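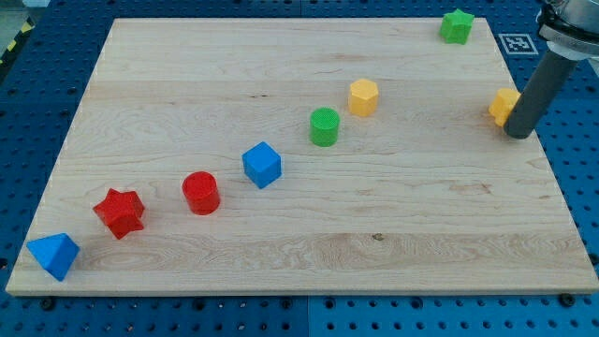 Merkencombe laboratory extends its block-pushing collection

The Tikkanen Laboratory at Merkencombe has begun the second stage of a programme to gather examples of simple pushing tasks for use in teaching robots to follow spoken and written requests. The work started in November and will continue until the end of the academic year.

The programme, known as Ploltar, is concerned with one narrow question: how many examples a learning system needs before it can carry out a request it has not met before, using objects it already knows. All of the tasks are done with coloured plastic blocks on a flat wooden board. The robot has no gripper for this work. It moves the blocks with a single rounded finger, and may only push.

Examples are gathered by operators who guide the arm by hand control from a desk beside the table. Each operator receives a request on a screen, such as "move the yellow pentagon next to the green star" or "put the blue cube below the red cylinder", and carries it out at an ordinary pace. The position of the finger, the view from the camera and the wording of the request are stored together. A session lasts two hours, with a break at the midpoint, and the board is set out afresh at the start of each one.

In the first stage, the laboratory trained 36 operators, most of them students and technical staff from other departments. A further intake is planned for the spring. No experience of robotics is required, and the laboratory has found that operators from outside the field produce examples which are quite as useful as those of its own staff.

Kaede Koyama, who leads the programme, said that the decision to limit the arm to pushing had been taken early. "A gripper hides a good many mistakes. Once you have hold of the block, it goes where you go. With a finger, the block turns, or slides off to one side, and the operator has to go round and correct it. Those corrections are the part we most want to keep."

For this reason, operators are asked not to restart a task when a block moves the wrong way. Sessions from the first weeks, in which restarting was allowed, have been kept in a separate set and will not be used for training. They remain available to members of the laboratory who wish to compare the two.

The shapes were chosen with similar care. Several of them share a colour and differ only in outline, and others share an outline and differ only in colour, so that a request naming one property alone may be unclear. The cylinder rolls if it is knocked over, and the star tends to catch and swing when it is pushed near a point. Operators report that the star is the block they find hardest to place well, and the training notes now include a page on it.

The second stage brings two changes. The first is that requests will no longer be drawn only from a fixed list. After a session, operators will be shown short pieces of their own recordings and asked to write, in their own words, what the arm was doing. The laboratory expects that this will give a wider range of wording than its staff could have prepared. The current list holds 74 requests, all written by members of the programme, and a review in the autumn noted that many of them were built in the same way.

The second change concerns longer tasks. Until now, each request has involved moving one block to one place. Operators will now also be given arrangements to make, such as a line across the board or a group of blocks gathered in one corner, and may be given a new request before the last is finished. The learning system will be tested on whether it can change course in the same manner.

Checking of the recordings is carried out at the laboratory's Nindness site, where two members of staff review each session before it is added to the main collection. They look for gaps in the recording, for requests that do not match what was done, and for blocks that have left the board. A session that fails on any of these points is returned with a note to the operator. The reviewers have asked that operators speak to the duty technician if a block falls, and do not reach across the table while the arm is powered.

Ms Koyama said that early results had been encouraging in some respects and less so in others. The system trained on the first stage could usually bring the finger to the correct block, but was less reliable in deciding when a task was complete, and on occasion went on pushing after the block had reached its place. "We had very few examples of stopping," she said. "Our operators would finish and reach for the next request at once. We now ask them to hold still for a moment at the end, and we record that as well."

The laboratory intends to release part of the collection to other research groups once the second stage has been reviewed. The terms of release have yet to be agreed, and names of operators will be removed from all files beforehand.

Staff and students who wish to take part as operators should apply to the laboratory office at Merkencombe. Training takes one afternoon and is given in small groups. Applicants should be able to attend at least one session in each fortnight of term.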